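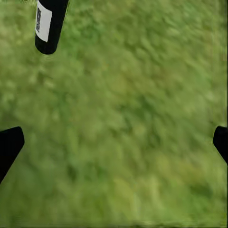
A white label, with grass behind

I'd wanted to take the slow train up to Grarnska for years, and this January I finally did it! Everyone I asked told me to fly into Kendby and rent a car, but the line along the lake is the whole reason to go, so I booked a window seat and packed far too many sandwiches.

The train leaves Kendby at 7:14 in the morning and the ride takes a little over 5 hours with the stops. Get there early if you want the left side. For the first hour you'll see mostly backyards and warehouses (I napped), and then the hills open up and there's the lake, miles of it, with little boat sheds all along the shore. I must have said "wow" out loud because the woman across the aisle laughed and offered me a cookie.

You change at Nalmont. The timetable gives you 33 minutes, plenty of time for a coffee at the stand on platform 2. Don't leave the station with a big suitcase, though – the stairs are steep and the elevator is at the far end.
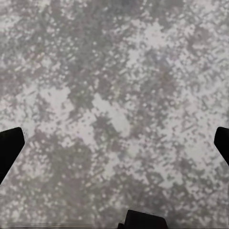

Gray on gray, up close

Grarnska itself is tiny and I loved it. I stayed at the Bortolotti, a family guesthouse up the hill from the station, where breakfast goes on until eleven and comes with more than 14 kinds of jam. I tried the plum, the gooseberry and one I never did figure out. My room looked over the rooftops to the water and the radiator clanked all night, but I slept like a rock anyway.
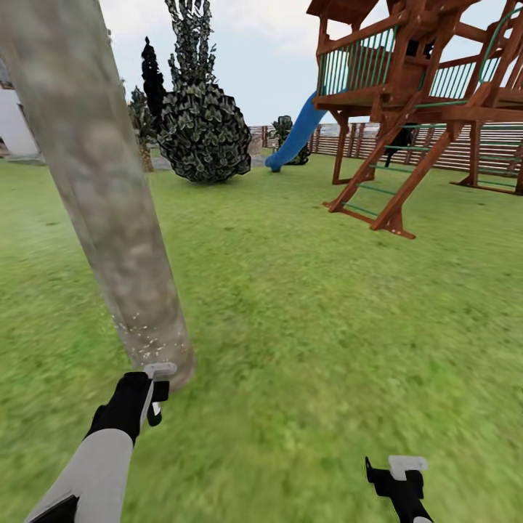 Lawn, pole and play structure

On Wednesday the market sets up by the old ferry dock. Go hungry! There's a stall doing hot potato pancakes with sour cream, and another with smoked fish wrapped in paper that I carried around in my coat pocket for the rest of the day. My coat still smells of it.

If the weather's decent, walk the shore path out to the lighthouse. It's flat nearly the whole way and you can catch the local bus back from the turnaround. Buy your bus ticket at the newsstand first, as the driver doesn't sell them – I found that out with a line of people behind me.

I'm already looking at dates for the fall, and next time I'm staying a week.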